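3. What People Put in the Box

3.1 How we got to boxes at all

I should say up front that I never set out to study medicine storage. Ebere Usman and I were interviewing people about kitchens (the Plerkevska study, which some of you will have sat through as a talk), and every time we asked where the painkillers lived, the conversation went sideways for twenty minutes. People had opinions! They had a drawer, then a shelf, then a bag inside the drawer, and somewhere along the line almost everyone had bought a clear plastic box and hoped it would fix things. So we went back to 65 of the same households and asked only about that.

What I want to get at in this section is the sorting itself, the few minutes when things are spread out on a table and somebody has to decide what belongs together. Earlier work on household storage tends to look at the finished shelf. I think the finished shelf hides most of the interesting part. By then the hand cream has already lost its argument with the cough syrup and gone back to the bathroom.

We talked people through their own sorting at their own tables, and we also set up table sessions of our own with a mixed lot of bottles, tubes and small packages, the kind of stuff that piles up near a sink. Adebayo Odukoya wrote up the talk from the home visits and I did the table sessions, so if the tone wobbles between the two, that's why.

3.2 Clear walls, and what they're good for

Nearly everyone we spoke to said they wanted a see-through box, and nearly everyone gave the same reason: you can tell what's in it without digging. I believed this completely until I started paying attention to how things lie once they're inside. A bottle that goes in on its side shows you whatever part of its label happens to be facing out. A package with a bright color on it wins every time, even when something else is covering half of it, and a white container with small gray print is just a white container until you pick it up. Stickers make it worse, too. One woman told us she had looked straight at a barcode for a week while hunting for the antacids behind it (she was very good-humored about it).
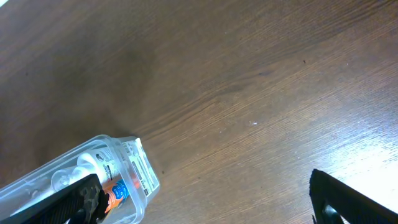 3.3 Standing things up

The biggest split in our interviews was between people who stand things up and people who lay them down. I'll call them standers and layers, and I apologize in advance to Nipon Luangrath, who hates both words and lobbied hard for "vertical placement preference."

Standers start at one end. They put the tallest bottle in a corner or near a short wall and bring the next one in close beside it, so the two steady each other. It's a sensible way to work, and you can usually spot a stander's box early because there's a little cluster at one end and a lot of bare floor. Layers go for the floor first. They'd like to cover it, and they get visibly annoyed by anything round.

Spray bottles turn out to matter a great deal here, much more than I'd have guessed. They come up in the interviews again and again as the thing that sets the plan. If the spray bottle has to stand, then the lid probably can't go on, and once the lid is off the table you have an open box, and an open box invites you to stand everything else as well. Several people walked us through exactly that chain without noticing they'd done it.

The small items wait. I see this in nearly all the table sessions and I do it at home too: the little bottles and the flat medicine boxes get parked beside the container, often in something like a line, while the bigger shapes are settled. Figure 5 has that stage, with two bottles standing at the right end of the container and three small things still out on the wood to its left.

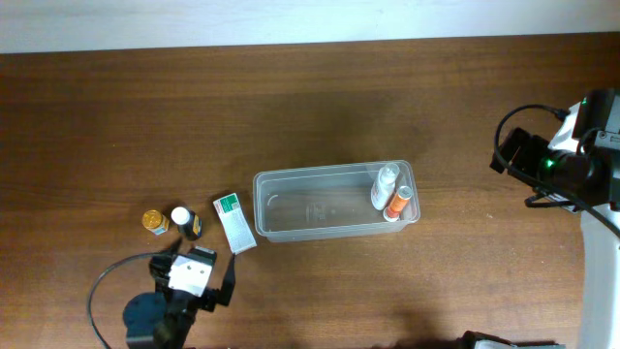
Figure 5. A sorting session partway through. Spray bottle and orange-labeled bottle inside the container; two small bottles and a medicine box beside it.

When we asked people about that waiting row, the answers were all over the place. Some said it was a queue, and they could tell you what was going in next. Others said it was more of a "maybe" pile. Trinidad Ambrosio coded these as two separate behaviors and I think she was right to, although from across the table they look the same. The medicine box is the best test I know. In a queue, it tends to go in last and get slid down flat against a wall. In a maybe pile, it gets picked up, read front and back, put down again, and read once more.

3.4 The skin care problem

Now for the part that caused the most trouble. We had asked about medicines, and people kept handing us lotion. Is a pump bottle with a clear cap a medicine? What about an orange tube that won't stand straight? Our interviewees were split, and they were cheerfully inconsistent too: the same person would wave a face cream away and then pack a lip balm because "it's for when they crack."

In the table sessions I stopped correcting anybody and simply let the toiletries stay out with everything else. A tall slim bottle beside an empty-looking container is a nice prompt, as prompts go. People put a hand on it, look at the box, and start talking.
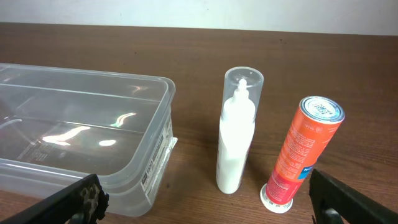
3.5 Sorting by who it's for

Ibrahim Tijani noticed something in the transcripts that I had read right past. Ask people what a thing is, and they sort by kind: pills here, creams there. Ask them to tell you about last winter, and they sort by person. The cough syrup is the kid's, the eye drops are Dad's, and the tube with the bent end belongs to whoever bent it. Both systems were running in most of the homes we visited, often in the same box, and the arguments (there were arguments) mostly came from two people using different ones.

I don't have a tidy rule for which system wins. In the bigger households the box seemed to drift toward kind, with each person keeping one or two private things somewhere else, by the bed or in a coat. Couples went the other way more often than I expected. We come back to this in Section 4 with the January visits, where we got to open the same boxes a second time and see what had moved.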